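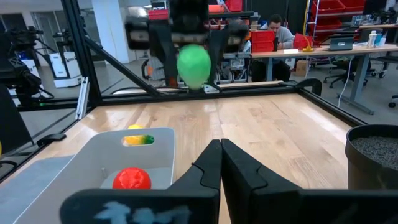 Re: [cell-practice] draft rules for shared two-arm tables, section 4

Sunday 22 March 2020

Pongsak Siriwan wrote:

> Section 4 says nobody may be "in the vicinity" of the frame while the
> arms are powered. What is the vicinity? At Unley the desks are on the
> same floor as the table and people sit there all day typing. If we
> read it strictly we either stop the arms or clear the room. Also it
> says objects have to be "secured" before a run, which makes no sense
> for us when the whole task is picking up loose balls and putting them
> in a bin. Can we have wording that somebody can follow?

Pongsak, yes, fair on both. Quick reply, on my way out, more when I've got the Leclerc comments in front of me.

Vicinity – agree, bin the word. What I meant was reach. So, suggested text:

4.1 No part of a person inside the frame while either arm is powered. Hands included. Leaning in over the rail to nudge a ball counts as inside.

4.2 Desk work outside the frame is fine during a run, provided the arms are limited in software so that neither gripper can pass the rails, and the limit has been checked that day by whoever is running.

4.3 The person running is not the person at the laptop doing something else. One named runner per session, name on the sheet, stop button within arm's length. If they go for a coffee the arms go off.

Not sure about "that day" in 4.2. Wunon people wanted every restart. I think that gets ignored by the second week and then we have a rule everyone breaks, but will listen.

Secured – that was lifted from the old Randance sheet, which was written for fixtures and bolted parts. Doesn't fit. How about:

4.4 Task objects may be loose. Anything that isn't a task object is either clamped, or off the table. Clamps go on the rails, never on the table top in the working area.

4.5 Tubs of gravel or other grains count as task objects only if the task uses them. Otherwise lid on and out of reach. Grit in a finger joint is a miserable afternoon, ask me how I know.

4.6 Soft or squashy objects (balloon shapes, foam etc) – lower the grip force before the first grasp, not after teh first burst.

Two arms. This is the bit I'd actualy like people to argue about. Present draft says only one arm moves at a time. Safe, but then why have 2 of them. Could we say both may move if each keeps to its own half, and handovers happen only at a marked spot at low speed? Our own log has 641 runs like that, two finger-to-finger knocks, both on handovers, both slow enough that nothing bent. Don't want to lean on that too hard, it's one site and the same few people.

Tape labels: 4.9 stays. Every gripper labelled, hand written is fine, but must be readable. Swapped fingers get a new label the same day.

Camera tripods – someone asked off list. Outside the frame, feet clear of the walkway, cable taped down. Probably belongs in section 2 with the floor stuff. Will move it unless anybody shouts.

Could people send changes as replacement wording please, not comments in the margin, I lost half of them last time. Aiming to have a clean copy round in April. Pongsak, if 4.1 to 4.3 work for you say so and I'll treat that bit as closed.

Sorry for the rush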